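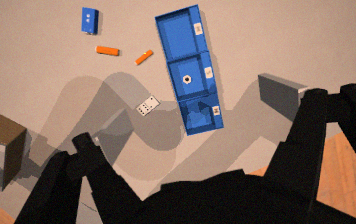 December, late, tea gone cold again

Well, the grant application is in. I hit submit with six minutes to spare and then sat in my chair at the reference desk like I'd run a race. A student came up to ask where the stapler was and I think I pointed at the ceiling.

I want to get this down while I still remember it, because last year I swore I'd keep notes for the next round and I wrote exactly one line, which was "start sooner." Did I start sooner? I did not!

So. We asked for 17 laptops for the lending shelf (I wanted more, Parviz talked me down) and two of the big scanners that do bound books without cracking the spine. The ones we have now are so slow that people bring a snack. Parviz Sharifi did the whole budget page and he was a saint about it, even when I changed the quote from Rudetti after he'd already added everything up. Twice. He just sighed through his nose and opened the spreadsheet again.

The need statement was the part I dreaded and it ended up being the part I liked. I got to put in the waiting list! During midterms we had 60 names on it for laptops, all on that clipboard with the chewed pen, and I'd been carrying that clipboard around in my head for weeks. I also put in the nursing students from the Taltimby campus who ride the shuttle over because their study room closes at supper time. I hope I did right by them. My first draft sounded like a telethon, so Mbali went through it with a green pen and took out most of the adjectives.

Mbali Baloyi, by the way, thinks we should have asked for money for training too. She's probably right. We've got those nice microphones in the back room from the last grant and I could count on one hand the faculty who know how to plug them in. I told her there wasn't space left on the form and she said there was half a page, and there was half a page. So we wrote a paragraph on workshops at four in the afternoon, standing up, with her typing and me talking too fast. It may be the best paragraph in the thing.

Then the upload. Oh, the upload. The site wanted every attachment as its own file and I had them all in one, so I was pulling pages apart while the support letter from the dean's office sat there unsigned. I walked over to Adams Hall without my coat. It was freezing and I had on my indoor shoes, the ones with the flappy sole. Got the signature, walked back, scanned it on the slow scanner (of course), and stood there watching the little bar crawl.

We won't hear until spring. I've told myself I won't check the page every morning and I already checked it after dinner to see if the status said "received." It does. It says received.

Tomorrow I have to find the missing power cords before the break, and somebody needs to call Verkerby about the printer contract, and I have a bad feeling it's me. Also buy shoes. Also tell Parviz I found the old receipts he was looking for, they were in my desk under the crackers.

Going to bed. My feet are still cold.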